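# Open day at Stesoneo: notes on the bimanual demo

**kestrel_pid** wrote:

I went to the Stesoneo open day and spent most of it at the two-arm bench. Posting notes while I still have them, for anyone deciding whether the July session is worth the travel.

Format first. Visitors are taken through in small groups. You get a short talk by Beverley Goodall, who runs the manipulation group, and then you stand behind a line and watch. Questions are allowed between runs but not during them. There were three stations:

- bin picking with a suction tool
- cable insertion (down when I was there, controller fault)
- tabletop two-arm handling, household items

The third is the one I care about. The software is their own stack running on top of Nuvska for motion planning. The policy was trained on 1861 teleoperated episodes, of which 1830 were kept after review. Goodall gave those numbers without being asked and put them on a slide. Episodes were recorded on the same bench we were looking at.

The task at my slot was the plate and sponge sequence. The left arm is meant to steady the plate, the right arm picks the sponge, wipes the inner surface, and sets the sponge back down on the table. The operator moved the objects by hand between runs. 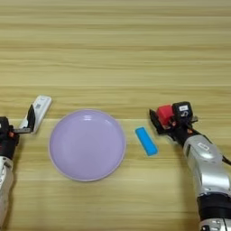
*Bench view from the head camera: plate on the left, blue block on the right, both grippers in.*

Note that the two end effectors are different. The left has a flat white finger with a printed square marker near the tip. The right is a darker assembly with a red block at the front and a black module behind it. I asked whether the policy was told which hand is which. It is not. It learns from the images and joint states.

Runs took longer than I expected. Most of the time goes into the approach. The right arm slows a good deal before it closes, and then the wipe itself is over quickly.

---

**dmoraine** wrote:

Thanks for writing this up. Two questions.

1. What was the control rate?
2. Is the marker on the left finger used at run time or only for calibration?

---

**kestrel_pid** wrote:

1. Not stated. Somebody in my group asked and was told it would be in the write-up.
2. Calibration only, according to Goodall. They check the hand-eye transform at the start of the day and again after lunch.

---

**tolstack** wrote:

I was in a later group and came away less impressed. A rigid plate on a flat table with a soft block next to it is close to the easiest two-arm task you can set up. The left arm hardly has to do anything. Put a finger on the rim, hold still. You could do the same job with one arm and a rubber mat.

Also, 1830 episodes is a lot for that. We did a comparable wipe with 700 at my last job, on older hardware, with a scripted grasp.

---

**kestrel_pid** wrote:

A scripted grasp makes it a different problem. If the pick is scripted then your 700 only have to cover the wipe.

Agreed that the left arm has the easier half. I would still not call it idle. In one run it came down too far inside the rim, and the plate rotated when the wipe started. The right arm followed the plate and finished. I don't know if that was learned recovery or luck, and one run does not settle it.

---

**tolstack** wrote:

Fair on the grasp. On the recovery, I saw the opposite. Plate slid, right arm carried on wiping where the plate used to be, operator hit stop. So between us that is one of each.

---

**halfbridge** wrote:

Does anyone know what they did about the table? Strong parallel grain like that gave us trouble with stereo. Repeating stripes, bad matches, and the depth map had ridges in it. We ended up covering the bench with gray felt. There is some shine on theirs as well.

---

**kestrel_pid** wrote:

They don't use stereo depth for the policy. Color images only. Depth is used in the safety layer, and that comes from a separate overhead unit (Koech). I did not get a look at its output.

---

**halfbridge** wrote:

That would explain leaving it bare. I would still want to see it on another surface before believing the success rate.

---

**tolstack** wrote:

I asked for exactly that. The answer was that a surface test is planned for July, along with a darker plate. No results yet. To be fair to them, they said so plainly and did not try to sell it.

---

**dmoraine** wrote:

Any mention of what happens to the sponge at release? Soft objects sticking to the jaw pads is our main failure at the moment. We use Prikex pads and the foam clings when the pads get worn.

---

**kestrel_pid** wrote:

It came up. They open wide, wait, then lift straight up with no lateral motion. In my group there was one hang-up on release, and the arm lifted the sponge a short way before it dropped. That was counted as a failure because the end position was outside the target area. I thought the scoring was strict but consistent.

Pad material I can't help with. I'll email and ask.

---

**dmoraine** wrote:

Please do. If it is only the wait before lifting, I can try that on our cell this week.

---

**kestrel_pid** wrote:

Edit, Mar 8, 2020: reply received. The pads are molded silicone, replaced on a fixed schedule and not on inspection. The wait before lift is a hand-set parameter outside the policy. She would not give the value but said it was tuned on the sponge and is too long for everything else. Sign-up for July is open, same building, and the group size stays the same.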